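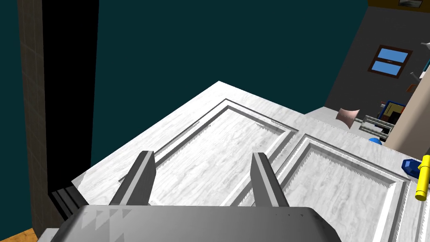 Business | Retail and Property

Aug 29, 2019

Door and worktop seller Stallar to close two showrooms and move fitting work in-house

Home improvement retailer Stallar will close 2 of its showrooms in September and put the money saved into its own team of fitters, the company told staff this week.

The showrooms employ 26 people between them. Stallar said all of them had been offered other jobs in the business, either at its remaining sites or at the order centre, and that it did not expect compulsory redundancies. Staff have until the middle of September to reply.

The company sells interior doors, kitchen worktops and bathroom furniture. Until now it has passed most installation work to outside contractors, including Deretti, which has handled the larger kitchen jobs under a contract that ends this autumn. That contract will not be renewed.

Kelechi Akande, managing director of Stallar, said customers had been asking for one firm to deal with from start to finish.

"When a door is hung badly the customer rings us, and we then have to ring somebody else," he said. "It can take weeks to sort out a small job. We would like our own people to go back and put it right."

Orders for white panelled doors and pale marble-effect tops have held up well, he added, while sales of darker finishes have fallen for a second year. The company plans to cut the number of dark worktops it keeps in stock. 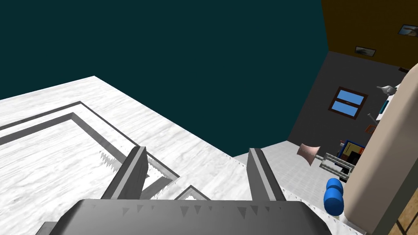
Under the new arrangement, a customer who orders a full kitchen will be given a fitting date at the time of payment. Smaller orders, such as a single door or a vanity unit, will be booked separately and will carry a fixed charge. Stallar has not yet published the charge, but said it would be on its website before the service opens.

Deretti said it was disappointed to lose the work. Gudrun Lindqvist, its contracts manager, said the firm would finish every job already booked and would honour its guarantees in full.

"Nobody who is waiting for a kitchen needs to worry," she said. "Our teams are going out as normal."

Customers with a fitting booked through Deretti do not need to rebook. Those who have paid a deposit at either of the closing showrooms will be contacted by letter, and their orders will be moved to the nearest open branch.

Carol Bellamy, who speaks for shop staff at the company, said the offer of other jobs was welcome but that some people would face a much longer journey to work. She has asked for help with travel costs for the first year. Stallar said it was considering the request.

The company has 222 employees and fitted kitchens or doors in more than 300 homes last month through its contractors. It hopes to have the first of its own fitting teams working by the end of September, starting with door orders and moving on to kitchens after that.

The leases on both showrooms have been taken over by Bassey, a flooring chain, which is expected to reopen them under its own name.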